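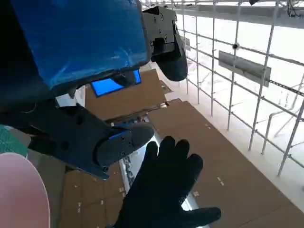
Jonalyn Padilla has spent two years on one question: how much does a gripper need to see of its own fingers? Her group at Nalon records handling tasks from a small camera at the wrist, then trains a policy on the recordings.

"The old view came from overhead," she says. "You got the whole work area and lost the last bit before contact, where most of our failures were."

The group compared the two views on 14 tasks, with the same arm and the same training time. The wrist view came out ahead on 10 of them. Padilla is careful with that result. The tasks were short, and all of them were recorded in one building.

Boonsong Boonyarit, who wrote the training code, was more interested in the ones that got worse. "Those were the tasks where the arm had to go and find something first," he says. "If the part isn't in view at the start, the policy guesses – and it guesses the same way every time."

They tried adding the overhead camera back in. It helped with the searching, but training slowed down and the policy began to ignore the wrist view on simple grasps. Boonyarit is now testing a version that drops one camera at random during training.

Padilla wants to repeat the comparison at Plarkico in April, with different lighting and a different floor. "I'd like to see it fail somewhere else," she says.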